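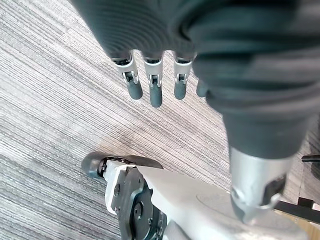 Putting the shoes back was never the part of the job that Mireille Tanguy wanted to keep, she told us, but it was the part that let her stop talking for a few minutes. When the robot took over the lower shelves, she lost those minutes before she noticed she had been using them. Several of her coworkers at the Ramalau site described the same thing in other words, and it changed how we read the task logs.

4.3 Shelf work and the attendants' day
Femke Cuypers and Annick Courtois
September

The attendants at Ramalau look after a furnished display floor run by Coste. Before the trial they split their time between visitors and resetting the rooms: shoes paired and put back on the racks, cushions straightened, clothing folded. Management counted resetting as idle-time work, to be done when the floor was quiet. The attendants did not see it that way. They used it to check stock, to listen for visitors who needed help, and to rest their feet.

During the trial, picking up and placing footwear was moved to a two-armed robot with humanoid hands. The attendants kept everything that involved visitors, and they kept the right to stop the robot at any time. They also gained a task that had not been in the plan, watching it work. We coded watching as a separate activity from the second week on, after Loïc Tanguy pointed out that our form had no box for what he was doing most of the morning.
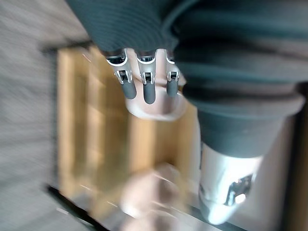 The site log holds 3,073 placement attempts over 385 work periods. We did not use the attempts as a measure of success, as the attendants and the engineers disagreed on what a finished placement was. For the engineers, a shoe resting on the correct shelf was placed. For the attendants, a shoe was placed when it sat next to its mate with both pointing the same way. Shoes that met the first rule and failed the second were fixed by hand, and these fixes were not logged until the attendants asked for them to be.

Open slides were the most common item on the rack. They are light and they shift when touched, and a hand that arrives a little low pushes them toward the back. The attendants learned to leave more room between pairs. This made the rack easier for the robot and, in the view of two attendants, worse looking.

Figure 2. Robot hand, open, in front of the shoe rack. Pairs of slides stand on the top shelf and the lower shelf.

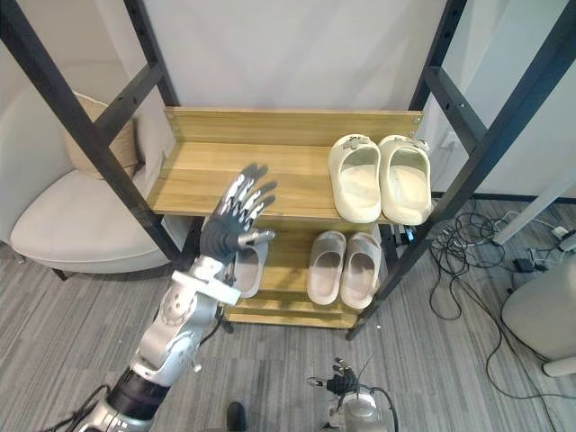

Spacing was one of several small adjustments that moved work from one person to another. Cables had to be kept out of the walking route, and this fell to whoever opened the floor. Furniture could no longer be shifted for a visitor without being shifted back. Roswitha Gisler kept a paper list of such changes through the trial and gave it to us at the end. Most of the entries took under a minute each. None appeared in the staffing estimate, which had assumed that time saved on shelf work would be free for visitors.

The mood on the floor was better than the list suggests. Attendants liked not bending to the lowest tier, and those with back trouble said so first. What they objected to was being asked to account for the saved time when they could not find it themselves.

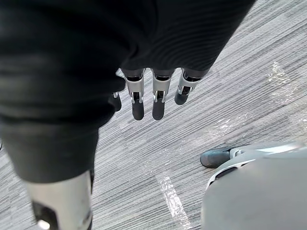
Who should decide when a shelf is done? At Ramalau the attendants did, from the midpoint of the trial on, and the engineers changed the logging rule to match. Disputes over the daily totals stopped after that, although the totals went down.

We treat the later rule as the valid one in Section 5 and report the earlier periods separately. Interview material was collected in the staff room after closing, and attendants could read and correct their own passages before we used them.

Related items
Handing over the early shift: notes from Prulolbridge
Staff logs and machine logs in the Bomach warehouse study
What attendants write down: a review of 2,000 log entries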